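Sithole Housing Cooperative
Household and Shop Work Group
Minutes of the meeting held August 31, 2020, in the upstairs meeting room

In the chair: Estela Salinas
Also present: two members from the residents' side, one from the co-op shop, the building manager, the minute taker
Apologies: the member for the north block

1. Minutes of the last meeting

Agreed with one correction. Under item 3, "the shelf machine" should read "the floor machine." The shop has never had a shelf machine.

2. Matters arising

The building manager has not heard back from the insurer about machines working in shared rooms while residents are present. He will write again. Until there is an answer, nothing is to be run in the laundry or the common kitchen outside staffed hours.

The charging point behind the shop counter has been moved. It still trips when the slicer and the floor machine are on together, and the electrician has been asked back.

3. Shop floor: Gevent floor cleaner

The shop member reported. The Gevent has been in use since January. It does the main aisles well and saves the closing shift most of the mopping. It does not manage the corner by the freezers, where the mat lifts, and it stops for cardboard on the floor. Staff now walk the aisles before starting it. One of the evening staff feels that the walk takes nearly as long as the mopping did — the others disagree.

The rent on the machine is 500 dollars a quarter. The Chair asked if that was good value. The shop member said yes for the winter months, when people bring in slush, and that she was less sure about summer.

Agreed to keep it for one more quarter and look again.

4. Shop floor: restocking

A short discussion. Gevent has offered a demonstration of a restocking arm. Members who had read the leaflet noted that it handles boxes of one size from a fixed rack. Our deliveries come in mixed crates, with bags, jars and boxes together. The shop member does not want to change how the crates are packed to suit a machine.

Declined for now. The minute taker will reply.

5. Household chores: results from Clostik

Clostik sent its summary of the pick-and-place trials. The main figures were read out. Out of 246 attempts at moving a single item to a named spot, 29 needed a person to step in. Members asked what counted as stepping in. The summary says any touch of the machine or the item by a person. It does not say how long each attempt took, and several people thought that was the figure that mattered most.

Points raised:

— One of the residents' members said that a failure rate like that would be fine for soft toys and not fine for glasses. She would like the results split by type of item.

— The building manager asked whether the machine could tell that it had dropped something. Clostik's note says "in most cases." He would like that put more clearly.

— The other residents' member said her mother would be happy to wait ten minutes for a cup to be put away if it meant not reaching above her shoulder. Speed should not be treated as the only test.

— The Chair pointed out that every item in the summary was picked up from a clear surface. She asked for results from a surface with other things on it.

Action: the Chair to ask Clostik for times, for results by item, and for trials with clutter.

6. Household chores: laundry folding

Litetti's folding unit was seen by two members at the supplier's showroom. It folds towels and T-shirts once someone has laid them flat and fed them in. It would not take a fitted sheet. Both members thought that the laying flat was most of the job. The unit is the size of a chest freezer and would not go through the laundry room door without taking the frame off.

No further action on this. Members thanked for making the trip.

7. Household chores: clearing a kitchen surface

The group spent most of the meeting on this. The question was whether any machine now on offer could clear up a kitchen in one of our flats without somebody preparing it first. The general view was no, although parts of the job may be possible.

The Chair suggested splitting the job into 4 parts: picking up loose items, opening and closing a drawer, putting things where they belong, and wiping down. The first was thought to be nearly there. Drawers were thought harder, mainly when something is sitting in front of them. The third drew the most talk, as two households on the same landing will not agree on where the cereal goes. Wiping was put off to another meeting.

It was noted that large light boxes are awkward for a gripper. A full box can be pinched at the edge and an empty one crushes. When a box is down on its side and resting on something else, the order of work matters too, and the box should come up first. The plush banana with its end under the Froot Loops box was taken as the case to think about, along with the foil packet in the open drawer, which would need to be lifted out over the side.

The building manager asked that breakable things be left out of any trial here. Agreed.

Action: the residents' members to write a one-page list of surface-clearing tasks in order of difficulty, with the box and banana as the second task. The first is to be a single item on a bare counter.

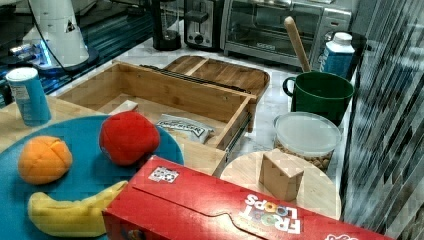

8. Next meeting

Same room, after the shop closes. Wiping down to be the first item. The shop member will bring the Gevent's cleaning log, and the Chair will report on Clostik's reply if there is one.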